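Folding shirts on a bed: setup and fold sequence

Revised Aug 26, 2018, by Giorgia Marino

A bed gives more working area than most tables, but the surface is soft and the cover shifts under load. The procedure below applies to button-front and polo shirts with a collar.

1. Prepare the surface

Clear the bed and spread a plain cotton sheet over it. Pull from the corners, then from the middle of each side. Fine wrinkles can stay. Remove any ridge that would lift part of the shirt. Two short pieces of low-tack tape on the far edge limit creep. A sheet in a muted color such as sage green contrasts well with blue or white shirts and makes the hem easy to find.
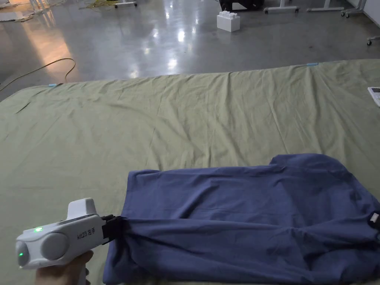

2. Fold the body

Lay the shirt face down, buttons closed, collar away from you. Fold one side in to the middle of the shoulder and turn the sleeve back along the fold. Repeat on the other side. Bring the hem up to just below the collar. Leave the collar outside the fold; it is thicker than the body and will mark the fabric if pressed under it.

3. Square the edges

Pinch a side edge at its midpoint and draw it outward until the pleats open. Pull from the edge only, because a pull on the top layer separates it from the one beneath. Smooth toward the corners with a flat hand.

4. Stack

Keep finished shirts at the foot of the bed, with small items well clear of the folding area.
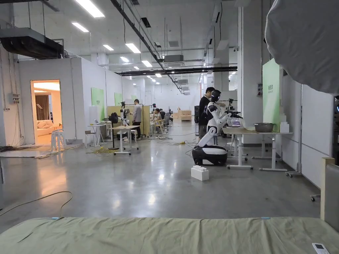 Alternate the collar direction from one shirt to the next so the stack stays level. With heavy cotton, stop at 13 shirts per stack. Move the stack with both hands underneath, and retension the sheet before starting the next one.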